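Reheating croissants without drying them out?

Breakfast at mine is croissants on and beside the lavender plate and a mint-blue mug, and I always wreck the croissants in the microwave. Any better way?

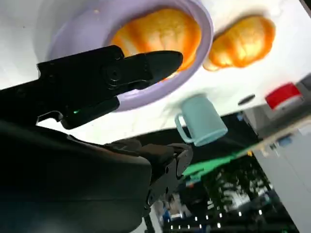

Ledard
Oven, 300ish, 5 minutes, no foil. Let them sit for 2 more before you eat. I do mine straight on the rack and they come out crisp all over!

Wouters
toaster oven works too

Ronis
Same as Ledard, but I flick a little water on first (day-old ones really need it).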